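Removing Hard Water Scale and Odor from Plastic Cups and Bowls
Sanna Household Notes. Updated Aug 1, 2020

Plastic drinkware picks up two kinds of residue. The first is mineral scale, a chalky film left when hard water dries on the surface. The second is an oily layer from food, milk or coffee, which holds odor. Dish soap removes the second if the water is hot enough. It does little to the first.

Check the recycling mark on the base before using hot water. Cups marked 5 (polypropylene) tolerate hot tap water and most dishwashers, top rack only. Cups marked 6 (polystyrene) craze and turn cloudy. Wash these by hand in lukewarm water.
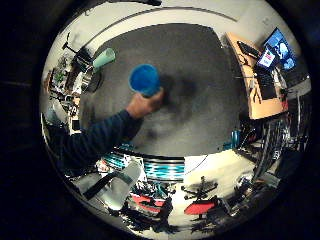 For scale, mix one part white vinegar with three parts warm water. Fill the cup to the rim and let it stand for an hour. Film on the outside needs a full soak in a basin. Rub with a soft cloth, rinse twice, and dry at once with a towel. Air drying in a hard water area puts the film back.

For odor, use baking soda paste: two spoons of soda, one of water. Spread it on the inside wall and leave overnight. Do not combine it with the vinegar. The two neutralize each other and the foam has no cleaning value to speak of.

Foment descaling powder works faster than vinegar on thick deposits. Follow the dose on the packet and keep it off aluminum. Ultent tablets are meant for bottles and narrow jars, where a cloth does not reach. One tablet is enough for a bowl if it is covered with water. 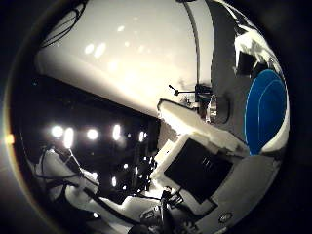

Scratches hold residue and cannot be polished out by hand. Avoid steel wool, scouring powder and the green side of a sponge. A nylon brush is acceptable on ridged bases.

Tomato and turmeric stains lie in the plastic itself. Direct sun fades them over several days. Coat the surface with a little cooking oil before storing sauce and the stain will be lighter.

Stacking: dry completely first. Put a sheet of paper towel between pieces with tight walls. If two cups lock together, stand the outer one in warm water and fill the inner one with cold, then twist.

Related: Isico drain strainers, cleaning and refitting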